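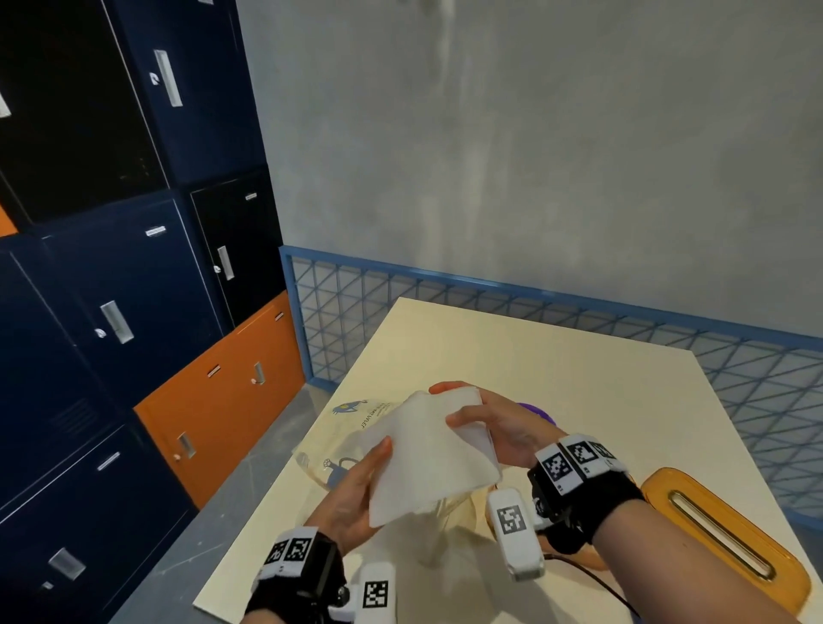
Monthly Guarding Checklist – Bergeron Laundry, Istedow
Checked by: Shirley Poirier, December, early shift

1. Finger guard on ironer feed
OK. It stopped the rollers at the first light touch, on all 4 tries, and I was very glad to see it.

2. Emergency stops
Needs work. The one by the folder sticks when you reset it, so I've asked Wayne Lavoie to swap the button before the machine runs again. Please leave his tag on it, even if you're in a hurry!

3. Rings, bracelets, loose cuffs
Mostly good. I did have one friendly chat about a wedding band – lockers are there for exactly this, and you can have it back on by lunch.

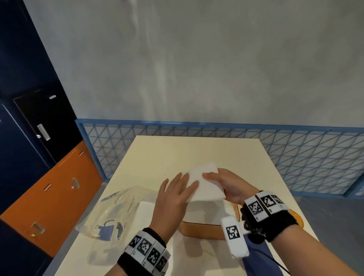

Two hands holding a folded white piece over a pale table.

4. Lockout before clearing jams
OK. Sheldon Thibodeau walked me through it from memory and even hung his own padlock, bless him.

5. Press side panels
Panel 9 is missing a screw. Not dangerous today, but it does rattle, and I'd like it done this month.
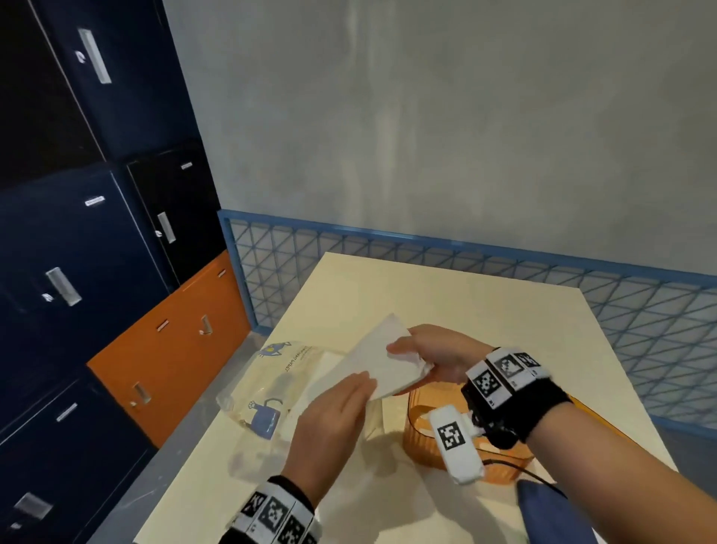 Hands at the square table, blue railing behind.

6. Floor and walkways
OK apart from a cart parked across the exit. We moved it together and taped the floor so we all remember.

Next check: January, same shift. Come find me with anything you've noticed in between.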